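### 4.2 How far do displaced cats travel?

We now turn to the part of the study we were most excited to analyze. Of the 2,000 lost-cat reports filed with the Atstead shelter network, 1,586 gave both the place the cat was last seen and the place it was found, so we could draw a straight line between the two and measure it. As far as we know, no earlier study of the Bonddale region has had so many matched pairs to work with, and the pattern that came out is a lovely one.

Indoor-only cats stayed remarkably close to home. The median distance was 90 meters, and many were found under a porch or inside a shed on the same block. Cats that were used to going outside went much farther, and their distances were spread out in a long tail. Despina Raptis, who coded the reports, noticed early on that this tail was made up mostly of cats lost within a month of a household move. When we split the outdoor group by recent move, the difference was plain: the movers' paths pointed back toward the old address far more often than chance would allow (see Section 4.3 for the test).

We were surprised by the effect of water. The Lambrakis canal cuts the study area in two, and we expected it to act as a wall. It did slow cats down, but a fair number crossed it, nearly always near one of the footbridges. The longest trip in the data belongs to a gray female who left a house in Nondwood and was picked up 3,000 meters away on the far bank. Her finder had been feeding her for weeks before reading the microchip notice. We checked this case twice and kept it in.

Time of day mattered too. Sightings bunched up just before dawn, and searches carried out at that hour ended in a find more often than those in the afternoon. We want to be careful here – people who get up at 4 a.m. to look for a cat may also be people who put up more posters – but the effect held after we controlled for the number of posters and calls logged.

Two limits apply to everything in this section. Straight-line distance undercounts the real route, sometimes by a lot. Reports are also filed by people, and people are more likely to file when the cat has a chip or a collar. Cats with neither are thin in our sample, and we would love to see a GPS study take up that gap.

The interview data add something the distances cannot. Owners often searched widely on the first day and only later went back over their own rooms, closets and yards. In a subset of reports marked "found at home," the cat had never left the building. We return to these cases in Section 5, where they turn out to be very useful for shelter advice.

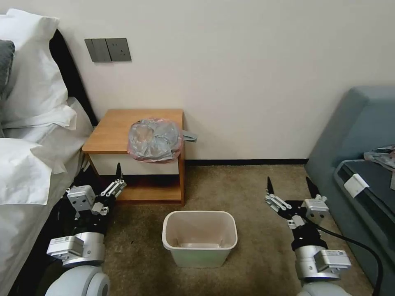

**Figure 4.** Bedroom with white bedding and a dark headboard.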